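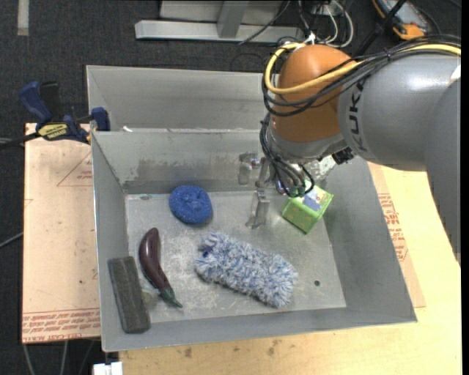 Print this page
E-mail this article

Scouring pad

A scouring pad is a small hand-held abrasive used to remove dried or burned food, grease and mineral deposits from cookware, sinks and other hard surfaces. It differs from a sponge in that it holds little water and cleans mainly by friction. Pads are sold in flat, ball and disk shapes, and a round pad with a shallow dimple in the center is a common household type.

Construction

Most pads are made from one of three materials: steel wool, coiled metal ribbon, or plastic fiber. Coiled pads are formed from a continuous knitted tube that is rolled or folded back on itself and fastened at the middle. The fastening pulls the center inward and leaves the dimple. Plastic versions are often dyed — blue and green are frequent colors — and do not rust.

Nonwoven pads consist of crimped fibers bonded with resin, in which abrasive grains may be set. Grain size is stated as a grit number. A 600 grit material is fine enough for light polishing, while heavy kitchen pads are much coarser.

Use on sheet metal

Bare sheet metal marks easily. Repeated contact with coarse pads and hard objects leaves whitish scratches on bin floors, trays and sinks, and the marks are most visible where light strikes at a low angle. On surfaces with a visible grain, rubbing along the grain makes new scratches less noticeable. Steel wool can shed particles that later rust and stain the metal. Nonstick coatings and soft plastics should be cleaned only with pads labeled for them.

Use on produce

Unused plastic pads are sometimes kept for scrubbing root vegetables. They are unsuited to eggplant and other thin-skinned produce, which is rinsed and wiped by hand. Pads used with detergent should be stored apart from food.

Care

Pads are rinsed after use, squeezed and left to dry in open air. A pad is discarded when its coils flatten or its fibers begin to break off.

See also: Dishcloth — Sponge — Steel wool

Last revised Nov 20, 2021

Print | E-mail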